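The Destdale Makers' Newsletter

WRAPPING WITHOUT TAPE: DOES IT HOLD UP?

Every year somebody tells us that tape is finished. Last December it was cloth squares and a knot. This summer it is folded kraft paper, and the Jorila craft room on Figueiredo Street has been running a short evening class in it, 38 dollars a head, paper included. I signed up with my arms crossed.

The pitch goes like this. A sheet of brown paper, folded properly, will stay closed around a gift or a bar of soap with no tape, no string and no glue. The paper can be used again. You save money. I have heard all of this before from people selling paper, and Jorila does sell paper, from a rack right next to the door. The house brand is called Avico and the plain sheets cost less than the textured ones, as you would expect.

Arnaldo Prata teaches the class. He is patient and he talks very little, two things I liked. He began with a corner fold that he says holds up everything else. Bring the corner in, pinch it, run a fingertip along the crease, open it, and do it again the other way. We did that for most of the first half hour. I would have been happier with a shorter warm-up and a longer go at a real box.

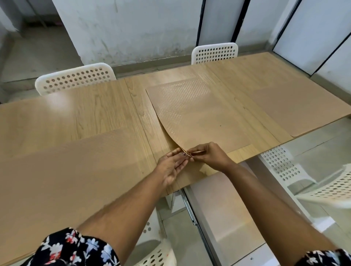 Textured paper is where I part ways with the teacher. He prefers it, says it grips better against itself, and would like everyone to try it at least once. I tried it. I couldn't tell any difference in the grip, and my creases wandered. The texture may be as faint as a grid of small dots pressed into the upper part of a tan sheet, hardly something you would notice with the corner already pinched in your fingers, and you are still paying extra for it. If you want dots, fine, they look nice. Buy them for the look. For learning, get the plain stuff and ruin as much of it as you need to.

Now to the claims, one at a time.

Does it stay shut? On a small flat box, yes. I wrapped a deck of cards and carried it in my coat pocket for two days, and it was still closed at the end, a little furry along one edge. On a book it was fair. On a jar it was hopeless. Arnaldo has a pleated fold for round things and his looked very smart, but mine let go before I got it to the car. He told me it takes practice. I'm sure it does, and so does the violin.

Can you use the paper again? Once, maybe. The old creases don't go away, and if the next box is a different size you end up with lines running across the front like a road map. I ironed a sheet at home on low with a dish towel over it. That helped some. I doubt I will iron wrapping paper a second time - there are evenings when I don't even iron a shirt.

Does it save money? I did the math at my kitchen table and I'm not convinced. These folds need a bigger sheet than a taped wrap does, because so much of the paper gets tucked under. On my card deck I used a sheet that would have covered two decks with tape. A roll of tape lasts me years. Anyone who goes through a lot of ribbon may come out ahead, and I will leave that to the ribbon people.

What I will say for the class is that the corner fold is worth knowing. I have used it since on a sandwich, a seed packet and the lining of a drawer, and it worked on all of them. It needs a flat table and clean hands. Don't try it on your knee, and don't try it with the thin paper that comes stuffed in shoe boxes, which tears as soon as you press it.

The room itself is good: long tables, enough elbow space, decent light until the sun goes down and then rather less of it. The chairs are hard. Bring a cushion if you mind that sort of thing.

The next class is on August 31, 2022, and there were 5 places left when I asked at the counter. Sign up there in person, as the phone tends to ring out. Arnaldo says the second session will cover round things in more detail. I have saved my jar and I plan to bring it with me.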